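Let the Ketchup Stay on the Table

I love ketchup on eggs, and I have stopped lowering my voice when I say so. Where I grew up, in Narport, every diner kept a red bottle out from breakfast until closing, and you helped yourself. Now I have to ask for it, and it comes in a steel thimble that holds enough for 2 fries.

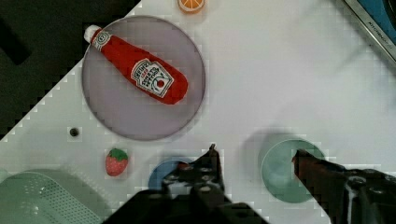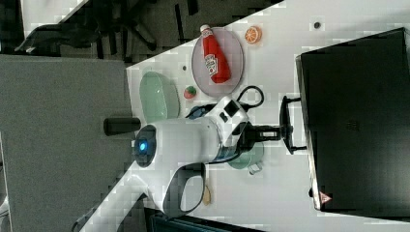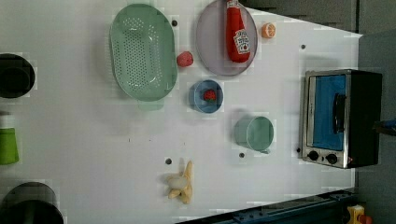
Darmawan Krishnan wrote to me in August that a cook who seasons a dish properly has every right to keep the bottles in the back, and that I would feel differently if I had ever watched a plate I cared about get buried. Fair enough! I have thought about it a lot since then, usually over lunch.

But salt sits out everywhere, and I have seen what people do with salt. A good sauce on the table is an invitation. My favorite lunch counter, Osa, has more than 90 seats and a bottle within reach of every one of them, and the hash there is wonderful with it or without it. Kids eat happily, grandparents eat happily, and the kitchen still gets its plates back clean. Bring the bottles out again, please, and the mustard too while you're up.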